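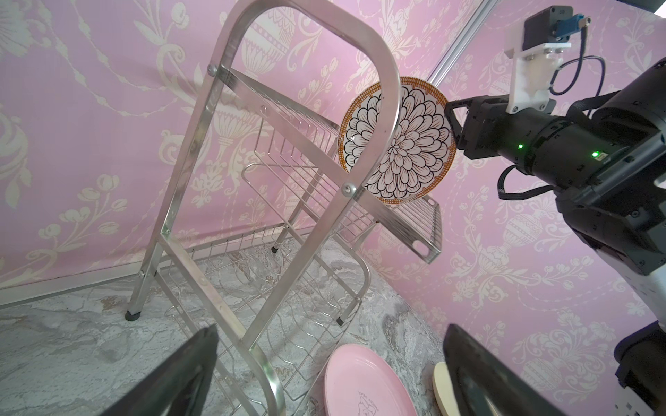 *Upper tier of the rack, with a flower-pattern plate held above it. A pink plate lies on the floor of the cell between the fingers.*

# Plate racking at Skukberg: the cell and the work around it

Skukberg runs a staff canteen and a crockery hire store from the same building. Putting plates into racks used to be a standing job, done by hand on every shift. Part of it now goes to a two-arm cell, known on site as Jaladeo after the project that paid for it. This page covers the plate work and the changes to the rota. Text by Horacio Iturra, wash-up and stores.

**Handling**

Plates are gripped at the edge. The upper tier of the rack has thin upright dividers, and a plate has to be turned to match them before it is lowered. People do this without looking. For the cell it is a separate step, and most of our adjustment time since February has gone into it. Rim thickness matters more than diameter. Hire stock is mixed, so a setting that suits a flat printed plate may be wrong for one with a raised rim.

**Stock used**

The plates in the cell are withdrawn hire items: odd patterns, discontinued colours, children's ware. The store listed 718 such pieces at the last stock check. They are cleared for handling work and do not go back to customers. Anything chipped is removed by the person on the cell and entered in the breakage book, under the same heading as hand breakages.

**Layout**

Plates to be racked are laid flat on the marble-patterned surface, between the arms and in front of the rack. Overlaps are allowed. An arm's link may pass over a plate at the near side, which hides it from some angles, so the person loading should keep the middle of the surface in use where possible.
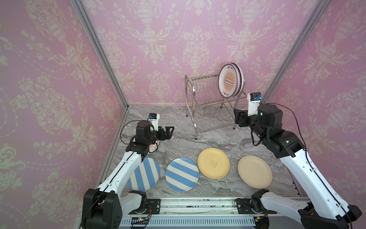 Loading is still done by hand. The operator sets the plates out, steps back and confirms at the panel. The rack is emptied by hand as well, and the contents are checked for marks before they go to the shelves. Bravirura, who maintain the cell, attend every 3 weeks. Between visits we wipe down the rails and report faults; we do not open anything.

**What changed on the rota**

- The wash-up shift had 3 people on racking. It now has 2, and the third post moved to stores on the same grade and hours.
- Racking is no longer a full-shift task. Each person changes over at the mid-shift break.
- Cell duty is entered on the sheet as its own line. It had been counted as "light duties", which was inaccurate and caused complaints about pay codes.
- Wrist and shoulder reports are logged separately for hand racking and cell duty. There are too few entries so far to compare.

**Open points**

Stacks of thick plates remain hand work. Bowls have not been started. The Addo stock software does not accept counts from the cell, so figures are typed in at the end of each shift, and this takes longer than the old tally card did. A fix has been requested.

Page last updated Thursday, July 9, 2026. Corrections to the stores desk.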